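Wrist cam segmentation picks up the shadow as part of the object

Koubek board > Perception and grasping > Thread: mask includes shadow, grasp center is off

mutua_s
Original poster
Working on a pick task with food pieces on a white table. Two-finger gripper, small camera on the wrist. The pipeline is segment, fit a rotated box to the mask, take the short axis as the closing direction, then descend. On round or square pieces it does fine. On waffle wedges the mask grows to include the soft shadow on one side, so the box gets wider and the center shifts toward the shadow. One finger then comes down too close to the piece.
I have 1553 labeled wrist frames and the model was trained on all of them. Tried raising the mask threshold. That cuts off the dark crust before it cuts off the shadow.
What do people do about this? I can't change the lighting much. The lamp position is shared with another cell.

hertta.h
What color space are you feeding it? A shadow on a white table is gray, so it has almost no saturation. Waffle has a lot. If you convert to HSV and drop low-saturation pixels from the mask after the model runs, most of the shadow should go away. It is a cheap fix and you can test it on saved frames tonight.

delali_opoku
I would not do that as a post step. It works until somebody puts down a piece with powdered sugar or butter on it, and then you punch holes in the mask. Fix the labels. My guess is that some of your 1553 frames were labeled with the shadow inside the outline and the model learned it.

hertta.h
Holes inside the mask don't matter if he fills them before fitting the box. One call. The outline is what counts here, and the outline is crust.

delali_opoku
The outline is crust on one side. On a wedge the other sides are cut edges, and whatever is on top can run right up to them. I still say check the labels first.

mutua_s
Checked a batch. Delali is right that the labels are not consistent. There were two annotators. One traced the crust closely and the other was loose on the shadow side. I don't know yet how many frames are affected.
I also ran Hertta's saturation filter with hole filling on the saved frames. Center error went down a lot on the wedges. It did nothing for pieces where the wide end runs off the bottom of the view.

vilho
That last one is a separate problem. If the piece touches the image border then the box fit is wrong no matter how clean the mask is. You are fitting to the part you can see. In the Civau planner we set a flag when more than 2 percent of the mask perimeter lies on the border, and the arm backs up and takes a new frame before it commits to a grasp. Costs some cycle time.

mutua_s
I back up already, but only once. After that it descends and the base leaves the view again, and my code recomputes the grasp at every step. I guess I should freeze it at the higher pose.

vilho
Yes. Freeze it, or only let the low frames correct it sideways by a few millimeters. Don't refit the box down there.

tiina_pk
Late question on the geometry. Why close on the short axis of the box at all? A wedge has one curved side and one straight side and they are not parallel. If you squeeze near the tip, the piece will slide back out of the fingers. I would pick two contact points on the contour and check the angle between the normals. Vudero has a sampler for that and it is fast enough for this.

delali_opoku
Agree with Tiina. The box is a poor model for a wedge.

hertta.h
Agree too, but contour normals are noisy on a torn edge. Smooth the contour first. I use a window of 11 points and that has been enough for bread and similar things.

mutua_s
OK, plan for now:
Relabel the loose frames. Keep the saturation filter in until the retrained model is ready. Freeze the grasp at the high pose. Then try the Vudero sampler in place of the box.
One more thing, for anyone who works with food. Small spots on the table were coming through as their own objects. I added a minimum area and that took care of it, but I had to leave the fingers out with a fixed mask first — they are dark and the model sometimes joined one of them to the crust.

tiina_pk
Fixed mask for the fingers won't hold if the opening width changes between frames. Render it from the gripper position.

mutua_s
Opening is constant until the close command, so fixed is fine for me today. I will render it if I start pre-shaping the fingers. Posting one low frame, number 1001 in my log, for anyone who wants to try their own filter on it.
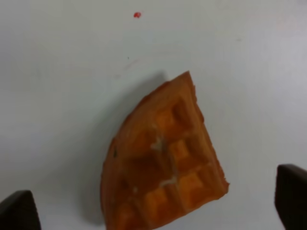
The relabeled set should be done in June and I'll put the new center error numbers in this thread then.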